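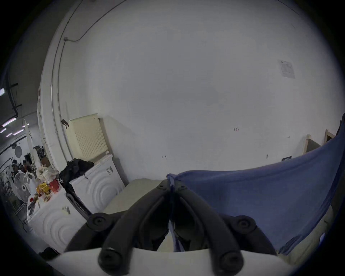 Folding the big cloths

For a long time I did not fold the large cloths in our workroom. I rolled them, or I pushed them on the shelf and closed the door of the cabinet quickly. This winter I decided to learn it properly, and I want to write down how I do it now, before I forget the small details.

We have 36 cloths in the room. Most are blue, some are gray from many washes. They cover the tables when we glue and paint, and in December, when the evenings are busy, all of them are used in one week. After that they come back from the laundry in two bags, and somebody has to sit down with them. I asked for the job, which surprised the others a little.

My first mistake was the table. Our table is too short for a cloth of this size, so one end was always sliding down while I made the other end straight. Now I do the first fold standing up. I take the cloth by one edge, I lift it as high as I can, and I let it hang for a moment. The weight does a part of the work. Then I look for the two corners, and this is the slow part, because a soft cloth hides its corners very well.

It helps to stand in front of a plain wall. Ours is white and quite big, with a gray pipe going down on the left, and also somebody once wrote 123 on it by hand. I never learned what was measured there. I like this number, and I hope we will not paint over it. The old pegboard also stands there, leaning, and I must remember not to step back into it.

When I have the corners, I bring them together and run my hand along the edge from the top to the bottom. I do this two times. Then I fold in half again in the same direction, and only after this I go to the table. There I fold from the short side until the packet is as wide as my forearm. In the beginning I used a ruler for this, but the forearm is faster and I always have it with me.

The wrinkles are a different question. My aunt ironed everything, also the kitchen towels, and I still feel a bit guilty when I put away a cloth with lines in it. But for covering a table it makes no difference. I press the packet with both hands, I turn it so the closed side looks to the front, and it goes on the shelf. I put 8 in one pile. With more than this the pile begins to lean, and when you pull one from the middle the rest comes too.

The shelf is a Kuvo, the narrow model, and it is a few centimeters less deep than I would like. I am thinking about moving the cloths to the lower cabinet and giving the shelf to the paint jars. If I do it, I will have to change the last fold again and make the packets longer and flatter. I tried it with one pile yesterday evening and I am not yet sure that I like it.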